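Stop tuning the planner, fix the retry

By Oda Skjelbred | Opinion | 1 February 2023

Quick one, written between two builds. We shipped Grellimow 16 in October and I've spent most of the time since reading logs. Not training. Reading logs. My view after all that -- most of what people call a policy problem is a state problem, and we keep throwing compute at it.

Take the toy sink task. Knife and fork in the basin, rack on the left, arm over the top. Simple enough on paper. The policy proposes a motion, the controller smooths it, the gripper goes. When it goes wrong everybody opens the loss curves. Wrong file! Open the timestamps first.
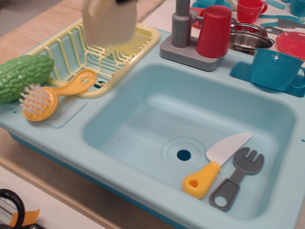
Does a bigger model fix stale observations?

It doesn't. If the camera message reaches the planner late, a bigger model just makes a more confident plan for a world that has moved on, and usually takes longer doing it.

At Brevton we had 93 failed runs in one batch and I went through the lot by hand. In 17 of them the grasp itself was bad. Fair enough, blame the policy for those. The rest were timing, or a retry that started from the wrong pose, or the action buffer not being cleared. Boring stuff. Stuff you fix with a mutex and a bit of shame.

The retry logic is what gets me. Ours said: failed, go up, try again. Same plan, same offset, same miss. A person who misses a fork looks again before reaching. We had a perception call sitting right there and didnt use it, as someone had worried over latency two versions ago and left a comment saying "temporary".
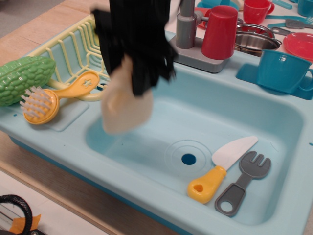

Toy sink task, knife and fork in the basin, gripper on the rack side.

People at Zoremham will tell me end to end learning makes all this go away. Maybe, one day. But there's still a clock somewhere, still a queue, still a driver that drops a message when the bus is busy. Hägglund's tooling is better than ours here, I'll admit -- it refuses to execute on an observation past its age limit, and prints a rude error. Good. I want rude errors. Silent fallbacks have cost me more evenings than any bad gradient.

So what I'd ask for. Stamp every action with the observation it came from. Log the age at execution, not at planning. Clear the buffer on abort. Re-look before every retry, even if its slow. It took us 11 lines, most of them logging, and the review took longer than the patch.

Then by all means train something bigger. Build's finished, got to go and see what it broke.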